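Home | Issues | Authors | Submit

Collecting Two-Handed Cloth Examples with Hand-Held Grippers
Soon-im Ji, I-seul Seo, Azlan Tambunan
November

3. Data collection

3.1 Tools and operators

All examples in this work were recorded without a robot arm. The operator holds one gripper in each hand and does the task directly at the table. Each gripper has its own camera which looks forward past the two fingers, and one more camera gives the view from the head. We chose this arrangement after a trial at our Stekatport room, where teleoperation of the Moltia arms was too slow for soft objects. An operator needed long pauses before each grasp, and the learned policy copied these pauses.

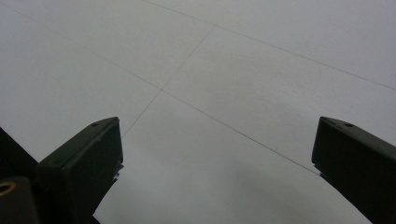
The gripper cameras start recording before the operator takes position and stop after both grippers are put away. For this reason every raw file contains a part at the start and at the end which does not belong to the task. These parts are removed by hand. We tried to remove them automatically from the finger opening, but the operators often open and close the fingers when they are waiting, and the rule failed too many times to be useful.

Two operators did all the recording. Both practiced until they could finish the task without looking at the written steps. Practice runs are not in the final set.

3.2 Task and instructions

The task is to take a cloth item from the table and put it into the basket. We allow the operator to grasp the item at any point. In early sessions we asked for a grasp near a corner, but with a crumpled item the corner is frequently hidden, and the operators lost time in searching for it. After we dropped this rule, the grasps became more varied and the recordings shorter.

Only one hand is required to do the grasp. The other gripper should stay inside the head view with the jaws open, so that the policy can also learn how an idle hand behaves. Figure 2 gives one moment with a beige cloth bag held by the left gripper, beside the empty basket.
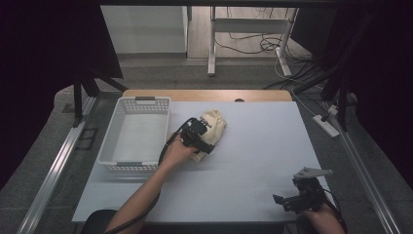
Figure 2. Left-hand grasp of a cloth bag, head view.

3.3 Review and labels

The full set has 2000 recordings. Each one was watched by a reviewer who did not record it. The reviewer marks the time of the first contact, the time of release, and the hand used. Recordings were rejected when the item fell outside the table, when a cable pulled the gripper during the motion, or when the head view lost the item for a long time. In total 108 recordings were rejected, and they were replaced by new ones with the same item.

The labels were entered with Nimbridge, a small labeling program written by Gun-woo Wi. The mark of first contact was the most difficult. With thin cloth the jaws can touch the surface well before they close on it, and the two reviewers did not agree at first. We decided to mark the moment when the jaws begin to close and the cloth moves together with them. Jong-dae Myung checked 40 recordings again under this definition, and we corrected the instruction sheet after his comments.

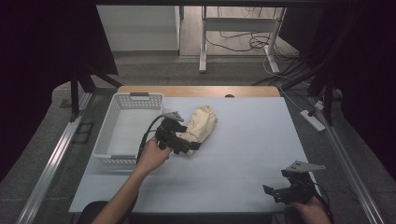 Why is the cloth not folded flat before each recording?
A flat start makes the first grasp almost the same every time, and the policy then fails when it meets a bunched item. The operator drops the item on the table from a low height and begins from the shape it takes.

The same starting rule is used in the tests of Section 4, where the item is dropped by a person who does not know which policy will run.

Contact: Soon-im Ji, Stekatport | Copyright the authors | Back to top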